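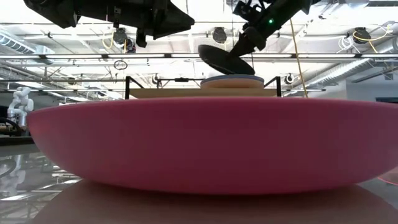 4. Setting the Table Shelf and Stowing Your Bowls

The Paver table shelf turns one layer of tabletop into two, which is useful if you own more dishes than table. Read this section through once before you start. You will read it again at step 5, but at least it will look familiar.

Before you begin

Clear the tabletop and wipe it down. Crumbs under the frame feet are the leading cause of wobble, and wobble is the leading cause of letters to Trarnari.

4.1 Placing the shelf

1. Stand the frame on the table with the crossbar toward the back.

2. Lower the board onto its supports. It should sit flat without persuasion. If you find yourself reaching for a mallet, the board is upside down.

3. Check the gap between the board and the front edge of the table. Leave at least 14 inches if you plan to park a wide mixing bowl there.

4. Press gently on each corner of the board. If one dips, turn the foot under it until it stops.

Note: The feet turn both ways. One way makes things better.

4.2 Loading the shelf

5. Put flat things on the board: plates, trivets, lids, the round platter you got as a gift and feel bad about. Center the heaviest stack and keep it clear of the posts.

6. Lay lids and shallow dishes on top of a stack one at a time. Set them down level -- a tilted lid will slide, and it will pick a direction you aren't standing in.

7. Keep the big bowl on the tabletop, in front of the shelf. A broad bowl on the board hides everything behind it and tempts people to fill it.

Caution: Do not load the board past 35 pounds. This includes whatever is in the dishes.

Caution: Route any cords away from the bowl. A snagged cord can clear a table faster than dinner guests.

4.3 Upkeep

Wipe the board with a damp cloth and dry it right away. Check the feet after the first 2 weeks of use, then whenever the shelf starts talking.

If you have the Arnance extension board, do not fit it until you have finished step 4. Owners of the older Balogun frame should use the spacers in bag C, and will find the spare feet listed under part 168.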